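Home Forums New Posts Search Members Log In

Filed under: Apartment Living > Walls & Hanging Stuff

Adhesive hooks keep letting go - painted walls

skorlow_sam
Posted 2019-11-03

I rent a one-bedroom with painted drywall in every room. Over the last few months I've put up adhesive hooks for bags, a robe, a dustpan and a calendar. The calendar is fine. Everything else has come down at least once, usually at night. The robe hook took a patch of paint with it, down to the paper.

I clean the wall first with a kitchen spray, peel the backing, push the hook on and hang the thing. The lease says no screws and no nails, and I would like my deposit back in April. Is there a brand that works, or is the wall the problem?

tilly_nudine
Kitchen spray is most likely your trouble. A lot of them leave something behind, either soap or a shine agent. The adhesive sticks to that and that doesn't stick to anything. Use rubbing alcohol on a clean rag, wipe, let it dry, then put up the hook.

Also, did you hang the robe right away? Most packages say to wait before loading. I leave mine overnight.

skorlow_sam
Right away, yes. I didn't keep the packages.

GusOnSecond
Alcohol is good advice, but go easy on flat paint. If it's the cheap flat stuff that landlords roll on between tenants, alcohol can soften it or leave a shiny spot. Test inside a closet first.

I did maintenance in rental buildings for years. What I saw most was paint over dust. The painter doesn't wipe the wall down, the new coat never bonds, and then any tape or hook pulls that coat off. The hook holds the paint just fine. The paint isn't holding the wall. You can buy the most expensive hook in the store and get the same result.

To check, put a strip of masking tape on a spot behind the door, rub it down, and pull it off fast. If paint comes with it, don't use adhesive on that wall for anything heavier than a calendar.

Borghild Strömberg
I have lived in rentals my whole adult life and I disagree with GusOnSecond about giving up on the wall. Weight and direction matter more than people think. A hook pulled straight down along the wall can carry a fair load. A hook pulled away from the wall peels from the top edge, and a thick robe does exactly that because the bulk of it pushes out.

Flat things are easy. Bulky things are hard. If a bag bulges, the handle leans out and works on the top of the pad every time somebody brushes past it.

My own rules are to keep hooks low when they hold bags, so a fall is a short one, and to lift things off instead of tugging them.

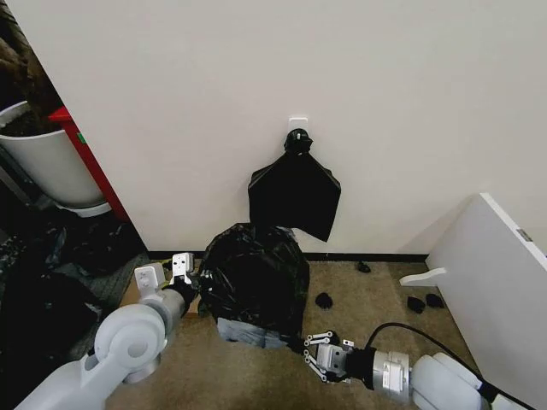

How long should a hook stay on the wall before anything is hung from it?
Overnight is a safe wait for most adhesive pads, and longer in a cold room. Press the pad firmly first, all the way out to the corners.

I would also say to buy hooks with the widest pad you can stand to look at. The small square ones are neat but they give you very little surface.

GusOnSecond
I agree about direction of pull. I don't agree that you can work around bad paint. I patched a lot of those walls. A wide pad just takes off a wider piece.

tilly_nudine
Both can be true. Sam, do the tape test and tell us.

Vik
Different view. Stop hanging things on the walls. A freestanding coat rack can be had used for next to nothing and it leaves no mark. Over-the-door hooks cost even less. I have 2 on the bathroom door and 1 on the bedroom door, and they hold winter coats and wet towels. Nothing has ever fallen.

skorlow_sam
My bathroom door barely closes as it is. The gap at the top is too tight for the metal ones. The bedroom has a sliding door. I might look at a rack for the robe.

Vik
There are thin ones made from flat strap. Slide a folded index card over the top of the door and close it. If it closes, the strap kind should fit.

Sølve Dahlgren
I'll add something on temperature, because it got me. I put four hooks on an outside wall in winter and lost three of them. The same hooks from the same package on the inside wall next to the kitchen are still up. The outside wall gets cold and a little damp, and the adhesive never gets a grip.

If you have to use an outside wall, wait for a mild day. I've warmed the spot with a hair dryer on low, pressed the hook on, and held it for a slow count of 40. That was overkill, maybe, but it worked.

Fresh paint is the other thing. When I moved into the Zirholm building they had painted the same week. It felt dry to the hand, but paint keeps curing for weeks. Hooks I put up in the first few days all slid down slowly and left a smear.

GusOnSecond
Good point on fresh paint. Wait a month if you can.

skorlow_sam
OK, tape test results. Living room: clean, no paint came off. Hallway: clean. Bedroom: paint came off in a strip as long as my finger. The robe hook was in the bedroom.

GusOnSecond
There you go. Don't put anything in the bedroom.

Borghild Strömberg
And the living room and hallway are fine to use. I'd redo those with alcohol and an overnight wait before you spend money on anything else.

skorlow_sam
What about getting the old ones off? Two are still up in the bedroom, just the calendar and an empty one. I don't want more holes.

tilly_nudine
What type? If there's a stretch tab at the bottom, pull it straight down, flat against the wall, very slowly. Do not pull it toward you. People pull toward themselves and then blame the hook.

If it's the foam pad kind with no tab, warm it with a hair dryer and work dental floss behind it in a sawing motion. Roll whatever is left off with your thumb.

skorlow_sam
One of each. Floss, got it.

Vik
Or leave the calendar up until you move out. It isn't hurting anything.

Sølve Dahlgren
I would leave it too. The longer you put off peeling on that wall the better. When you do it, score around the pad lightly with a utility knife first. Then if the paint lifts, it stops at the line and you have a small square to touch up instead of a long strip.

GusOnSecond
Scoring is right. For the patch you already have - where it's torn down to the paper - don't put spackle straight onto brown paper. It bubbles. Seal the torn spot with a primer made for damaged drywall, let it dry, then a thin skim, sand, prime again, paint. Ask the office for the paint name. They usually have a half-full can somewhere and some of them will hand it over.

Borghild Strömberg
I would be careful about asking the office. In my last place, asking for paint got me an inspection. Cut a small chip from the damaged spot and have a paint counter match it.

GusOnSecond
A match from a chip never looks right on flat paint. It dries a shade off and you see it from the doorway. I'd still ask. Most offices would rather you fix it.

Borghild Strömberg
We had different offices, then.

skorlow_sam
I'll try the chip first and see how close it gets, since I have a loose flake saved in an envelope. Bought rubbing alcohol and a pack of the wide hooks this afternoon. Dustpan and bags are going in the hallway, robe goes on a rack when I find one. I tested the alcohol in the closet like Gus said and it left no shine.

tilly_nudine
Post back in a couple of weeks and say whether they stayed up.

skorlow_sam
Will do. Hooks are on, nothing hung yet.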